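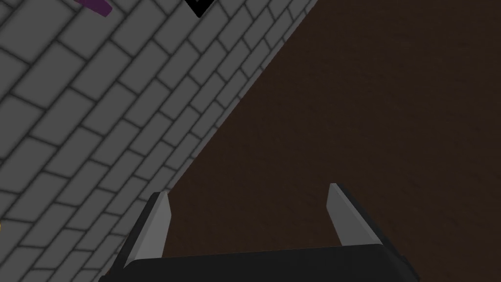
Department of Housing and Domestic Studies, University of Helton

4. Shared living rooms and the length of tenancy

4.1 Background

In the earlier sections we looked at rent, heating and distance to work. We now turn to the shared living room, a part of the rented home that received little attention in our first survey. Mousavi had proposed to leave it out completely, as most lease documents in Memilley mention it with one word only. The answers of the tenants made us change this plan. In the open question at the end of the form, many people wrote more about the living room than about their own bedroom.

The survey was sent to tenants in two towns, Memilley and Gondal, and 1143 completed forms came back. We excluded the forms in which the tenant lived alone. A form was also excluded when two members of the same household gave different answers on the size of the home and we could not reach them by telephone.

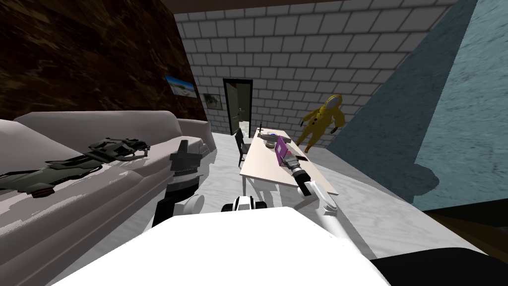 A second source was the set of interviews done by Ardalan Nouri in April. He visited 37 households and spoke with each tenant separately, usually in the kitchen. The interviews were not recorded, and the notes were typed on the same evening. We are aware that this method loses the exact words of the speaker, and for this reason we give very few direct quotations.

4.2 Seating and the use of the room

Tenants who described the living room as "used by everybody" had stayed longer in the home than tenants who described it as "used by one person" or "not used." This difference remained when we compared only homes of similar rent. It became weaker in Gondal, where the houses are older and the living room is often the only way to reach the stairs. A person who walks through a room several times a day may report that he uses it, even if he never sits there. The wording of our question did not separate these two cases, and we consider this a weakness of the form.

The seating itself was mentioned very often. One sofa for four tenants was seen as a source of small conflicts, mainly in the evening. Several tenants in Memilley had bought a second sofa together and could not agree later who should keep it.
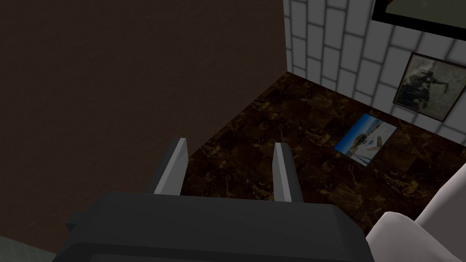 Wall finish was a less clear matter. Dark walls were named as unpleasant by tenants whose living room faced north, but the same finish was called "calm" in other homes. We found no relation between wall color and length of stay, and we do not follow this point further.

4.3 The table

The scale of Wadolell, which we used for rating furniture, gives the same weight to a table and to a bookshelf. Our interviews suggest that the table deserves more. It is where the tenants eat, leave letters for each other and put things that belong to no one in particular. When a table stands close to the sofa, as is common in small rooms (Figure 1), these uses meet in one place.

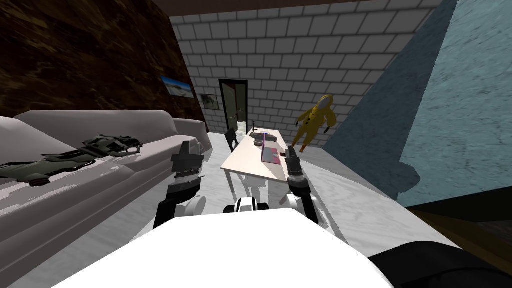 Figure 1. Room with a sofa and a table.

We therefore repeated the calculation with the table counted double. The order of the homes changed only a little at the top of the list, but more in the middle. The full results for both versions are given in Section 5, together with the answers of the landlords.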